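Tableware and Serving Trays: Room Check
Site: Clotthorpe, ground floor dining room
Checked by: Eckhard Wunderlich
Date: 15/01/2019
Previous check: October

Marks used: OK / WATCH / FIX. Comments go under the item, and please keep writing them! The October sheet had loads of them and it made this round so much easier.

1. Tables

1.1 Stands level, no rocking: OK
1.2 Top wiped down before setting: OK
1.3 Edges free of splinters: OK
Comment: I ran a cloth along every wooden edge and it didn't snag once. Whoever sanded these after the last check did a lovely job.
1.4 Walkway behind chairs clear: WATCH
Comment: Clear today, but the coat stand keeps creeping toward the door. It belongs by the window.

2. Serving trays

2.1 Rim whole all the way round, no cracks: OK
2.2 Sits flat when loaded: OK
2.3 Corners smooth to the hand: OK
Comment: Really pleased with the green ones. The raised lip is low enough to slide a hand under a bowl and still stops a spoon from rolling off. I'd be happy to see them in the upstairs room too.
2.4 Non-slip mat available for carrying: FIX
Comment: Two mats missing from the drawer. Clullent has them in stock and I've put the request in.

3. Bowls and plates

3.1 Rims free of chips (fingertip test, full circle): OK
3.2 Glaze whole on the inside, no crazing: OK
3.3 Heavy bowls stand fully on the tray: OK
3.4 Plates set down flat, one deep, away from the table edge: OK
3.5 Dark rim line on plates not flaking: WATCH
Comment: One plate from the Jitevon set has a faint rough patch on the line. Not sharp. I put it at the bottom of the stack and marked it on the back with tape so we can look again next time.

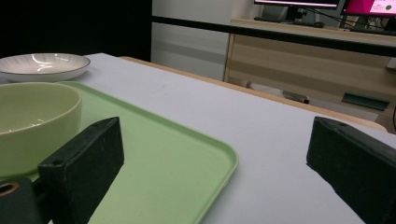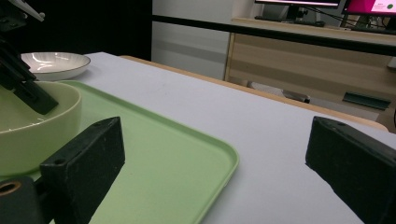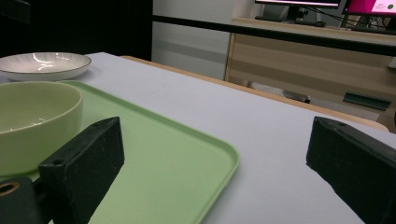 Items 2 and 3: green bowl on the tray, dark-rimmed plate behind.

4. Storage

4.1 Bowls stacked no more than four high: FIX
Comment: Found a stack of six. They're so nice to stack that I can see how it happens — but the bottom one is a pain to get out, and that's when rims get knocked. I split the pile and there's plenty of shelf left.
4.2 Heavy pieces below shoulder height: OK
4.3 Cupboard doors close and stay closed: OK
Comment: The new catch from Nanayakkara works beautifully. Close it gently and it grabs by itself.
4.4 Chipped items box emptied: OK
4.5 Spare plates counted against list: OK
Comment: List says 22, shelf says 22. First time it has matched since I started doing these!

5. Washing up

5.1 Rack clean and dry before use: OK
5.2 Bowls drained upside down with space between: WATCH
Comment: The rack is a bit small for the deep bowls. Two washes work better than one crowded one.
5.3 Soft sponge only on glazed pieces: OK
5.4 Trays washed by hand: OK
Comment: Warm water and a drop of soap is all they need. Please don't stand them against the radiator to dry.

6. Floor and light

6.1 Floor dry at serving point: OK
6.2 Overhead lights all working: OK
6.3 Broom and dustpan in place for breakages: OK
Comment: Dustpan brush is brand new and a joy to use. The old one can go.

To do before the next check
Non-slip mats, two (item 2.4)
Label on shelf edge with stacking limit (4.1)
Look at taped plate (3.5)
Ask about a longer draining rack (5.2)

General comment: This room is in great shape, and it's a real pleasure to check a place where things get put back where they live. Thank you to everyone who sets up and clears away. If you spot a chip between checks, drop the piece in the box and write it on the sheet inside the cupboard door — no need to wait for me.

Signed: E. Wunderlich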